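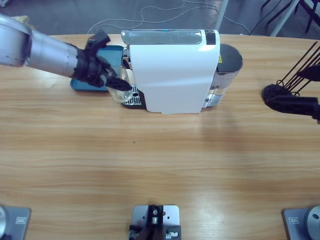 Poltance Standby Readings

Data card and README. Last changed Oct 1, 2026.

What this is

Poltance is a set of plug-level power readings from small kitchen appliances in ordinary homes: kettles, toasters, microwaves, coffee machines, rice cookers, blenders, a couple of bread makers. The readings cover 178 appliances in 79 homes. Each appliance was plugged into a logging meter and left alone while people went on living with it.

We collected it because we didn't believe a number. Advice pages about saving electricity keep repeating that things left plugged in eat up a large slice of the household bill. Follow the links and you mostly land on other advice pages. When there is a measurement at the bottom of the pile, it tends to be old, taken on a bench, and dominated by televisions and cable boxes. We wanted to know what a toaster does at three in the morning.

Mostly it does nothing. Readers who came for a bigger story should probably stop here.

Files

readings.csv
The readings. Columns are appliance_id, home_id, t, watts, flag. Times are local to the home and have been shifted by a fixed offset per home, so you can study time of day but you can't line homes up against each other or against the weather.

appliances.csv
Type, stated age in years, whether it has a display or clock, whether it has a hard power switch, and whatever the owner wrote in the notes box. The notes are unedited except for names and addresses, which we removed.

homes.csv
Number of adults, number of children, renting or owning, and who pays the electric bill. The last one turned out to be badly worded. Several people who split the bill picked "other" and several picked "me."

meters.csv
Serial, firmware, and the offset found when the meter was checked before going out and after coming back.

cleaning_notes.txt
Every edit we made by hand. Read it before you complain about a row.

How the readings were taken

All meters are the same Rarkedis plug model, bought new from a shop. The maker's leaflet promises a resolution well below one watt. Resolution is how many digits it prints. It says little about whether the digits are right, and at low loads many of them were wrong. We compared every meter with a bench instrument using resistive loads and again using a phone charger, and the charger results were a good deal worse. Cheap meters have trouble with small, lumpy currents, and small, lumpy currents are exactly what standby is.

So: anything under one watt should be read as "small." Please don't average thousands of these and report the answer to two decimals. The errors don't cancel. They lean the same way for any given meter, and averaging just gives you a very precise version of the lean.

Homes kept the meters from February until the batch was called back in. Some sent theirs back early. Some used the meter for a space heater partway through and told us later; those stretches carry the flag "moved." We assume there are others who did the same and didn't tell us. 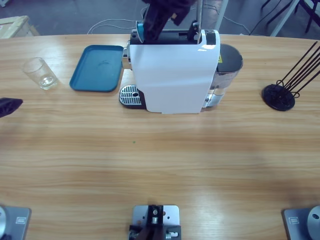 Capsule coffee machine with a translucent water tank and a teal capsule at the slot.

Appliance types

Owners picked the type from a list. The list was ours and it has problems. "Coffee machine" covers drip, capsule and espresso, which behave nothing alike when idle: a drip machine with a warming plate can sit drawing real power long after the pot is forgotten, while a machine with an auto-off timer drops away quickly. We added a subtype column afterward, filled in from the notes box where the owner had written enough to go on. Where they hadn't, it says "unknown," and it should stay that way. One early user filled the unknowns in with a guess based on the shape of the power curve and then reported that subtype predicts the shape of the power curve.

"Microwave" includes two combination ovens. "Blender" includes something described only as "the loud one."

Who took part

People who answered a notice about measuring electricity. That is the whole sampling plan, and we won't dress it up. People who answer such notices care about electricity more than most, own their homes more often than most in the area, and in many cases already unplug things at night. You can see it in the data as clean drops to zero in the late evening. Those drops are people, and a script that treats them as sleep modes will get a flattering answer.

We also think having a meter on the counter changes what people do. We have no way to test that here. The first few days look a little tidier than the rest in several homes, so you may want to leave them out, though we can't promise the remainder is normal life either.

Cleaning

Gaps longer than 200 seconds are marked "gap" and left empty. Shorter ones carry the last value forward. We argued over this and still don't love it.

Twenty-one appliances are flagged "suspect" because the before and after checks of their meters disagreed by more than we could put up with. They are still in the file. If dropping them changes your result, your result was resting on bad meters, and we'd like to hear about it.

Negative watts are left as they came. They're meter error. Clipping them to zero pushes every average up, and that was one of the ways the earlier version of this set made standby look worse than it is.

Things you might be tempted to do

Multiply by the number of households in the country. Please don't. See "Who took part."

Compare brands. There is no brand column and we won't send you one. With one or two units of any model, you would be comparing kitchens.

Estimate yearly cost. You can do this, but the set holds no summer, and we don't know whether that matters for a toaster. It likely matters for anything with a fan.

Train a model to name appliances from their power use. People have done this with better data than ours. A heating element looks like a heating element. Published scores on sets of this kind often come from splitting by day, so the same kettle turns up in training and in the test. Split by home. The score will go down, and the lower one is the one to report.

The Kalinowski split

The folder named kalinowski holds a fixed split by home, with no home in both halves. It is named after the street where the meters were stored. Use it if you want your numbers to be comparable with ours. It wasn't balanced by appliance type, and rice cookers are thin in the test half.

Reading the files

Any spreadsheet will open the appliance and home tables. The readings table is too long for most of them and will be cut short, sometimes without a warning. We used Hikari, a small command-line reader kept in the tools folder. It's slow, and it guesses column types from the top of the file, so pass the types yourself.

Known problems, still open

The clock on some meters drifted — by minutes in the worst cases — and we corrected it with a straight line. Drift may not be a straight line.

Stated age is what the owner remembered. "Ten" is far too popular.

Homes with solar panels were not asked about them.

The flag column holds one flag only. Where two applied we kept the worse one, and "worse" was decided by whoever was cleaning that file.

License and contact

Free to use, change and share with credit to the Poltance project. Corrections go in the issue tracker. Include the appliance_id and the rows you mean; reports that only say a reading looks too low will be closed, as most of the readings look too low.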